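Mantenimiento de tableros de madera barnizada: limpieza, cercos y arañazos

Un barniz en buen estado no necesita productos caros. Necesita poca agua, un paño adecuado y algo de constancia.
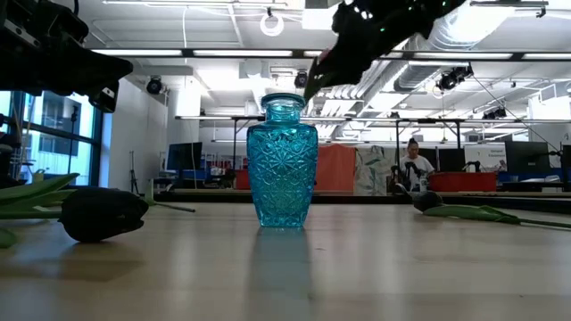 La limpieza diaria se hace con un paño de microfibra apenas humedecido, siempre en el sentido de la veta. El agua que queda en las juntas es la causa más frecuente de levantamiento del acabado, así que conviene pasar después un segundo paño seco. Los limpiadores multiusos con amoniaco o alcohol matean el brillo en pocos meses.

Para la suciedad grasa, jabón neutro muy diluido: 5 ml en un litro de agua tibia, a no más de 45 °C. Se aplica con el paño escurrido, se deja actuar un minuto y se retira con agua limpia. El jabón Nollano sin perfume da buen resultado; cualquier otro de pH neutro sirve igual.

Cercos blancos

Son humedad atrapada en la capa de barniz. Antes de recurrir a abrasivos:

Dejar secar la zona 27 horas sin cubrirla.
Si el cerco persiste, colocar encima un paño de algodón doblado y pasar la plancha a temperatura mínima, sin vapor, en toques de pocos segundos.
Levantar el paño y comprobar después de cada toque.

Los cercos oscuros son otra cosa – el agua ha llegado a la madera – y exigen retirar el barniz de la zona.

Arañazos

Los superficiales, que no se notan con la uña, se disimulan con cera incolora en pasta. Capa fina, 45 minutos de secado y pulido con paño de lana. La cera Teva endurece bien, aunque en invierno hay que ablandarla antes al baño maría, con el fuego ya apagado.

Los que sí se notan con la uña se rellenan con barra de cera dura del tono de la madera, se enrasan con espátula de plástico y se sellan con barniz a pincel fino. Para igualar el brillo, lija al agua de grano 2.000 con unas gotas de jabón y muy poca presión. Un grano 700 solo se justifica si se va a barnizar de nuevo todo el tablero.

Objetos sobre la mesa

Jarrones, lámparas y fruteros deben llevar fieltro adhesivo en la base. Los topes de goma sin tratar pueden manchar algunos barnices de forma permanente. El fieltro Wandero de 3 mm se recorta con tijera y aguanta casi un año; se cambia en cuanto acumula arenilla. Los floreros se llenan en el fregadero y se seca la base antes de devolverlos a su sitio.

En marzo, cuando el sol entra más alto, compensa girar el tablero o mover los objetos para que el tono envejezca por igual.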